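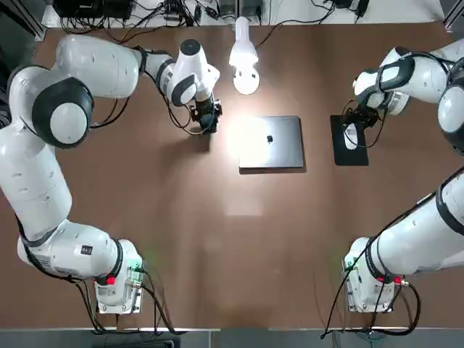
Home | News | Events | Press | Contact

Last updated: October

Husbridge opens bookable desks for people who work from a laptop

Husbridge has opened a shared desk service at its Merrick building, aimed at people who do most of their work on a laptop and need a clear table for a few hours. The service is open from 8 am and desks can be booked for a morning, an afternoon or the whole day.

The desks were chosen after a survey by Ilasitz, which asked 300 local people what they wanted from a place to work. Nearly 80 of them said that their table at home was too crowded to work at properly. Many also asked for better light in the evening and somewhere to put a mouse.

Each booking includes a table, a lamp on request and a mouse with its own pad. Members bring their own laptop. Cables should be kept to the back or the side of the table where possible, and everything borrowed should be handed in before leaving.

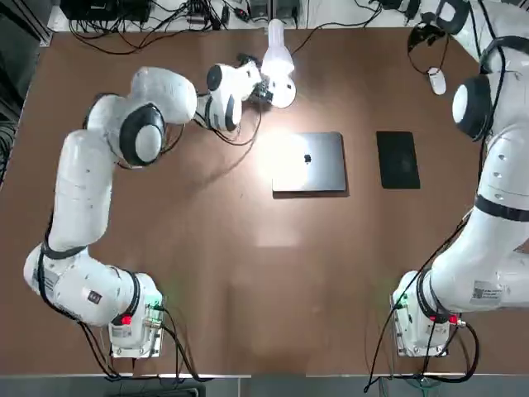
Lamps can be moved along the table to suit the person using it, and staff will swap one for another if the light is too strong. Members who use a tablet next to their laptop are advised to book a long table – there are 2 sizes, and the price is the same for both.

A short guide to setting up and clearing a desk, called Orno, is given to all new members. It covers where to place a laptop, how to keep the mouse within easy reach and how to leave the table for the next person.
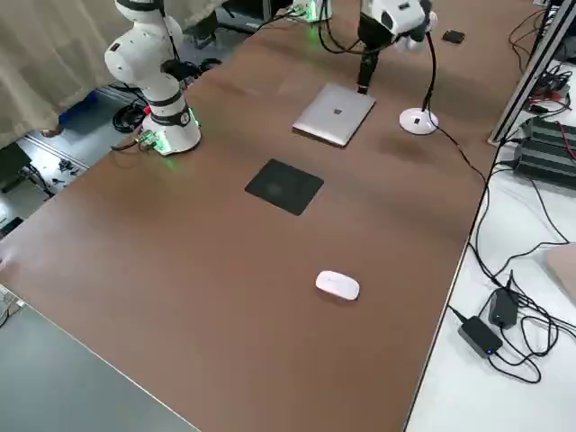
Laptop, mouse pad and wireless mouse on a long brown table.

The service has had 1,046 bookings so far. Husbridge plans to add evening hours at Merrick before the end of the winter, and members will be told of the new times by email.

Press contact: Husbridge press office, Merrick | © Husbridge. All rights reserved. | Back to top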